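Allotment Water Group – minutes, January

Present: Raluca Marinescu (chair), Safta Bratu, Alina Costache. Apologies: Smaranda Toma.

1. Meter reading. Main meter at 874 cubic metres. Readings to continue monthly.

2. Standpipe at Dalik Lane. Washer replaced, drip persists. S. Bratu to obtain a price for a new tap – limit £66.

3. Butts. 27 plots still without a lid. Reminder to go out with the rent letters.

4. Any other business. Hose ban after 7 pm stays in force.

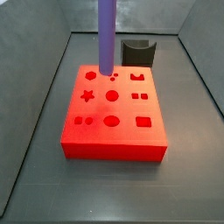 Meeting closed at 8.40 pm.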